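The Key Under the Thyme Pot

The bus from Grirnham put me down at the bottom of the lane and left, and then it was so quiet I could hear my own shoelaces. I mean it! Sixty seconds of nothing, then a bee.

Gerrit De Graaf had written that the house was a ten minute walk uphill. It was 31 minutes with the suitcase, and I loved every one of them - the walls with little ferns growing out, the fig tree leaning over the road as if it wanted to ask me something, the first sight of the valley when I stopped to catch my breath and pretended I was admiring it (and then I was).

The key was under the thyme pot, just as he had promised. Inside, the kitchen smelled of apples and woodsmoke, and a note on the table said: "Bread in the tin. Window upstairs sticks, hit it low. Ellmont is the village on the left, Neditz is the one on the right. Do not believe what either says about the other."

I hit the window low and it flew open like a door in a play.

Evening at Geagea

Geagea was the name of the house, painted over the door in blue. I had asked Gerrit what it meant and he wrote back that it was the noise his grandmother's goose made. She bought the place at 61, with no roof on the back half, and slept in the front half with the goose until the roof was done. What a woman! I wished I had met her. I carried a chair out to the grass and ate bread and tomatoes with my shoes off while the lights came on across the valley, 8 of them in Neditz and then so many in Ellmont that I gave up.

I had come to finish a book. By nine I had forgotten what it was about.

Later I lay in bed with the window wide and the whole sky in it, and somewhere below a dog barked twice and thought better of it. Orange cloth with big black flowers all over it, sagging in the middle like a hammock.

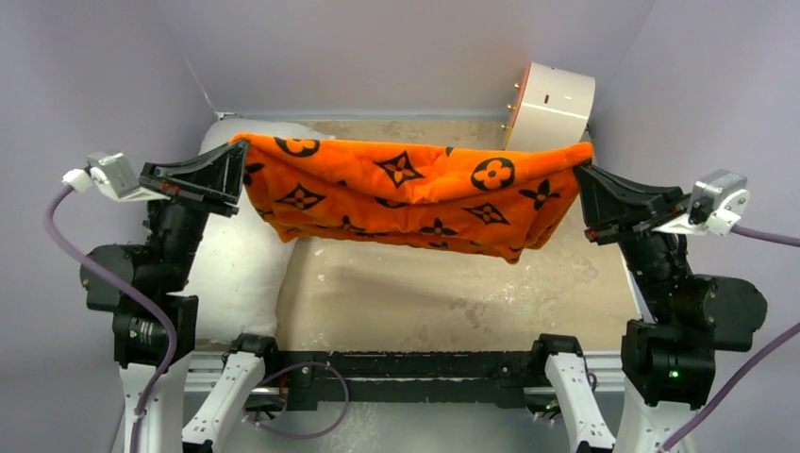 Morning

I woke to knocking. On the step stood a girl with a bowl of eggs, and behind her, very upright and very white, stood a goose.

"She always comes up when somebody opens that window," the girl said. "You hit it low, didn't you?"

I said I had. The goose walked past me into the kitchen and said, quite clearly, the name of the house.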